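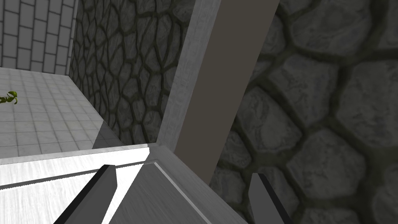 差出人: タヴィオン・イワサキ
宛先: ロボット部メーリングリスト
件名: Re: [robobu] 石壁の部屋でつかみ損ねる件と、8月の練習会

みなさん、こんばんは。イワサキです。

返事がずいぶん遅くなってしまってすみません。トゥヴァさんのメールは届いたその晩に読んでいて、すぐ返そうと思って書きはじめたのですが、書いているうちに自分でも試したくなってしまい、シミュレータを立ち上げたらそのまま朝でした。そのあと授業の課題があったりして、結局今になっています。長くなりそうなので、お茶でも用意して読んでください。初めての人も読むと思うので、わかっている人にはくどいところもあると思います。

まずはトゥヴァさん、あんなに丁寧に書いてくれてありがとう。入部して最初の投稿であれだけ書けるのは大したものです。私が一年生のときの最初の投稿は「動きません。助けてください」だけで、先輩のエルジェーベトさんに「何が?」と一言返されました。あれはあれで愛のある返事だったと今では思っています(当時はけっこう落ち込みました)。

引用しながら順番に書きますね。

> トゥヴァ・スールハイムです。先月入部しました。よろしくお願いします。
>
> Kelemen の部屋セットのうち、丸石の壁がある部屋で練習しています。
> 課題は、床に置かれた灰色のブロックを Saltus でつかんで持ち上げ、
> 指定の場所まで運ぶ、というものです。
>
> レンガの壁だけの部屋では、だいたいうまくいくようになりました。
> ところが丸石の部屋に変えたとたん、指を閉じるタイミングが合わなく
> なりました。指の先がブロックの縁に当たって押してしまうことが多いです。

これ、トゥヴァさんの腕の問題と思わないでください。あの部屋では全員が一度はやります。私もやりましたし、クリシュトーフくんなどは去年、ブロックを押しに押して部屋の隅まで運んでしまい、「持ち上げていないだけで、移動はしている」と主張していました。採点係だったエルジェーベトさんは認めませんでした。

原因はひとつに決められないのですが、私の考えでは、丸石の模様で奥行きの感覚が狂うのがいちばん大きいです。手首カメラの映像だけを見て操作していると、レンガの部屋では目地がまっすぐなので、自分がどちらを向いていてどのくらい傾いているか、無意識に読み取れます。丸石は形も大きさもばらばらなので、それができません。近くの石が大きく映っているのか、もともと大きい石なのか、ぱっと見では区別がつかないんですね。まして指の向こうがいちめん石、という角度から入ると、頼りになるのは床のタイルくらいしかありません。

なので、最初に試してほしいのは、ブロックに近づく前に一度、床のタイルが画面の端に残る向きを探すことです。タイルは四角くてまっすぐ並んでいるので、目地の流れ方を見ればカメラの傾きがわかります。ブロックが手前に大きく映ってくるとつい指先ばかり見たくなるのですが、そこをぐっとこらえて、端のタイルをちらっと見る。慣れるまでは声に出すといいです。私は「ゆか、ゆび、ふち」と唱えています。部室で練習しているときにぶつぶつ聞こえたらそれです。

> もうひとつ、柱のことです。ブロックのすぐ後ろに背の高い柱が立っている
> 配置のときに、柱が斜めに映るので、柱に合わせて手首を回してしまいます。
> すると今度は指がブロックの面に対して斜めになってしまいます。
> 柱はまっすぐ立っていると考えていいのでしょうか。

はい、柱はまっすぐ立っていると考えて大丈夫です。少なくとも今配っている部屋セットでは、柱は全部床に垂直に置いてあります。斜めに映るときは、こちらのカメラのほうが傾いているわけです。

ただ、映像のなかの柱をまっすぐにすることを目標にしてしまうと、まさにトゥヴァさんが書いてくれたことが起きます。合わせたい相手は柱ではなくブロックの面ですよね。柱とブロックは置かれた向きが揃っているとは限りません。ブロックの上の面の縁をよく見て、左右の指がその縁をはさむ形になるように手首を回してください。柱は傾いたままで構いません。気持ち悪いのはよくわかります。私も額縁が曲がっていると直したくなるたちなので、最初のうちは柱が気になって気になって、しかたがありませんでした。

ブロックの縁には面取りがあるので、明るく光って見えるところがあります。光の当たり方によっては、この明るい線を本当の角と思って狙うと少しずれます。線の片側がすぐ影になっているときは、影の側までが縁だと思って、気持ち広めに指を開いて入るとぶつかりにくいです。このあたりはベネデク・オルバーンさんが詳しいので、部室でつかまえて聞いてみてください。部屋の照明を設定したのがオルバーンさんで、光の話になると帰してもらえなくなりますが、得るものはあります。

> それと、指の見え方が左右で違うのは正常ですか。左の指のほうが長く、
> 黒っぽく見えて、右は短くて明るめです。最初、右の指の設定を壊して
> しまったのかと思って、一度全部入れ直しました。

ああ、入れ直しましたか……ごめんなさい。これは説明書に書いておくべきことでした。カメラは指の真ん中を真上から見下ろしているわけではないので、姿勢と光の向きによって左右の見え方がかなり変わります。先のほうしか映らないこともあるし、片方だけ影の側の面が見えて黒っぽくなることもあります。設定は壊れていませんので、安心してください。

もし本当に壊れたかどうか確かめたいときは、何も持たせずに指をゆっくり閉じてみて、両方が同じように動くかどうかを見てください。見た目の長さや色で判断しないのがコツです。説明書には私が今週のうちに書き足します。書き足していなかったら、遠慮なく催促してください。催促されると動く人間です。

> 床に小さな緑色のものがありますが、あれもつかむ対象ですか。
> 部屋によってあったりなかったりするので気になっています。

つかまなくて大丈夫です。あれは飾りです。葉っぱのような、小さな枝のような形をした黄緑のやつですよね。部屋セットを作るときに、いろいろな小物を床にばらまいて、目移りしないかどうかを試すために入れてあります。人が操作するときはもちろん、あとで記録を学習に使うときにも、余計なものが映っていてもブロックに向かえるかどうかを見たいので、ときどき混ざります。踏んでも減点はありませんが、つかんで持ってきた場合は記録から外すことになっています(去年つかんできた人がいたので、規則が一行増えました。誰とは言いません)。

> 最後に記録の本数についてです。一人どのくらい出せばいいのか、
> 失敗した回も出していいのか、教えてください。
> 失敗ばかりなので、出すのが少し恥ずかしいです。
>
> トゥヴァ

失敗した回も、ぜひ出してください。これは強くお願いしたいです。

今年の Wovska 班の目標は、Rorkbridge 杯の締め切りまでに操作の記録を1000本集めることでした。そしてこれは今日いちばん書きたかったことなのですが、昨夜の時点で1105本になりました! みなさん本当にありがとう。集計の画面を三度も読み込み直してしまいました。春のころは、このペースだと夏休みを全部つぶしても届かないんじゃないかと、班の会議でけっこう暗い話をしていたんです。それがここまで来たのは、毎日少しずつ出してくれた人たちのおかげです。

ただ、中身を見ると成功した回がかなり多くて、失敗した回が足りません。みんなトゥヴァさんと同じで、恥ずかしくて消してしまうんですね。気持ちはわかります。でも、指が縁に当たって押してしまったあと、少し引いて、手首を直して、もう一度入り直す、あの動きこそ欲しいのです。うまい人の記録ばかりで学習させると、きれいに近づけたときは強いのに、ちょっとずれたとたんにどうしていいかわからなくなります。春の試走がまさにそれで、ブロックの隣で指を閉じたり開いたりするばかりの時間が続き、見ていて切ないものがありました。

というわけで、本数の割り当てはありません。出せるだけで結構です。一回の制限時間は60秒なので、途中で「もうだめだ」と思っても、時間いっぱいまで粘ってみてください。終わったら、成功でも失敗でも、そのまま共有フォルダの自分の名前のところに入れてもらえれば、仕分けはこちらでやります。ファイル名は変えないでください。変えるとクリシュトーフくんの仕分けプログラムが止まり、クリシュトーフくんも止まります。

ここからは全体への連絡です。

8月の練習会ですが、今のところ14人から参加の返事をもらっています。部室の机では入りきらないので、隣の演習室も使えるようにお願いしてあります。鍵は私が開けます。午前10時に始めて、午前中は部屋セットの割り当てをして各自で練習、午後は二人ひと組で操作と観察を交代しながら記録を取ります。組み合わせは当日くじ引きで決めるつもりですが、はじめての人は必ず経験のある人と組めるようにします。

観察役は暇そうに見えて大事な役です。操作している人はブロックしか見えなくなるので、「今、右の指のほうが近いよ」とか「手首が回りすぎ」とか、横から言ってもらえるとずいぶん違います。ただし言いすぎると操作役が固まるので、そこは加減してください。エルジェーベトさんと組むと一言も言ってくれませんが、終わったあとに全部覚えていて教えてくれます。あれはすごいです。

持ち物は、自分のノートパソコンと電源、あれば使い慣れたコントローラ。コントローラは部にもありますが、スティックが左に流れる癖のあるものが混ざっています。印のテープが貼ってあるのがそれなので、避けてください。シミュレータは前の日までに更新しておいてもらえると助かります。当日に全員で一斉に落とすと、演習室の回線が悲鳴をあげます。

部屋セットについて、もう少しだけ。練習会では丸石の部屋を多めにします。レンガと丸石の両方の壁がある部屋も使います。途中で向きを変えると背景の模様が急に入れ替わるので、これまた慣れないと戸惑うのですが、本番でどの部屋に当たるかわからない以上、嫌な部屋ほどやっておきたいのです。柱の近くにブロックを置いた配置も混ぜます。柱に指の背中をぶつけて悔しい思いをする人が続出すると思いますが、お菓子を用意しておきますので、なんとか乗り切りましょう。

あと、オルバーンさんから、照明を少し変えた版を試してほしいと頼まれています。今は光が横から来ることが多くて、ブロックの明るい面と影の面の差が大きめです。もう少しやわらかくした版ができたそうなので、午後に時間があれば何組かで使ってみて、感想を聞かせてください。私の好みとしては今のほうが縁が見やすいのですが、オルバーンさんには「それはイワサキくんが慣れただけだよ」と言われました。たぶんそのとおりです。

参加できるかまだわからない人は、前日まででいいので、このメールに返信するか私に直接ください。途中から来るのも途中で帰るのも自由です。見学だけも歓迎です。

トゥヴァさん、もし練習会までに時間があったら、丸石の部屋でつかみ損ねた記録を何本かそのまま入れておいてもらえませんか。当日、私が横で一緒に見ながら、どこで手首を直すとよかったか話したいです。もちろん、みんなの前で映したりはしません(映してもいいよ、と言ってくれたらとても助かりますけれど)。

書き忘れていることがありそうですが、指が疲れたのでこのへんにします。Saltus の指ではなく私の指です。

タヴィオン・イワサキ
Wovska 班

追伸 部室の冷蔵庫に名前のない麦茶があります。そろそろ怪しいので、心当たりのある人は引き取ってください。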